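Kathleen Costello has folded other people's clothes for a living since leaving school, and she would like it known that she was never bored. "People assume," she says. "They come in with their lanyards and ask if I find it repetitive. I had the radio."

She is a shift lead at Bramell, a returns depot where unwanted online orders come to be checked, folded and sent out again. Since September part of the folding has been done by a robot arm called Kan, supplied by a firm named Skavusden. It lives at the end of the bench. The arm has its own lighting, which Costello mentions twice.

On a good shift the site gets through 665 items. Kan's share of that is a touchy subject. T-shirts it does well. Towels it does beautifully, though Bramell hardly handles any. "Hoodies and joggers, that's another conversation," says Sakda Luangrath, who used to fold at the next station and now looks after the arm. "Anything with a string."
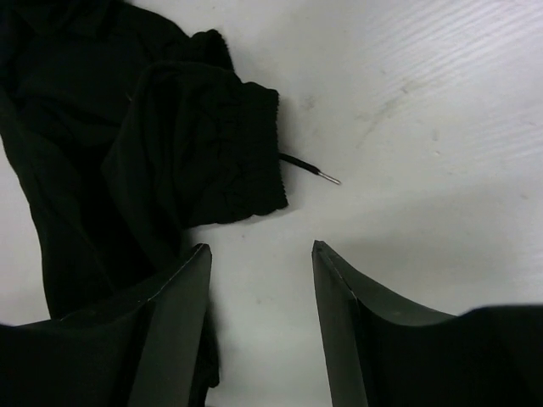
Kan's grippers and a black garment, drawstring out. Photo: Bramell

Luangrath's job title changed along with his job. He is now a cell operator, with a pay rise he describes as "a sandwich a day, no crisps". Most of his morning goes on clearing stoppages and showing the arm where a cuff is. He admits to talking to it. "You do say 'left a bit'. It doesn't help."

Were people worried about being replaced? Costello gives me a look. There were five folders on her shift before Kan and there are five people on it now, but two of them spend their day on inspection, checking for make-up on collars and receipts in pockets. She reckons that's harder on the eyes and easier on the wrists. Her own wrists have stopped clicking. She misses the chat, though. The folders used to stand facing one another, and the new layout has everybody facing the arm.

Yu-ting Kwok, who runs the site, is keen to have a second one by spring. She says no jobs will go. I ask whether that is in writing, and she says it is in the spirit of the thing.

Costello, for her part, has asked for the radio to be moved closer to the inspection desk. The request is with facilities.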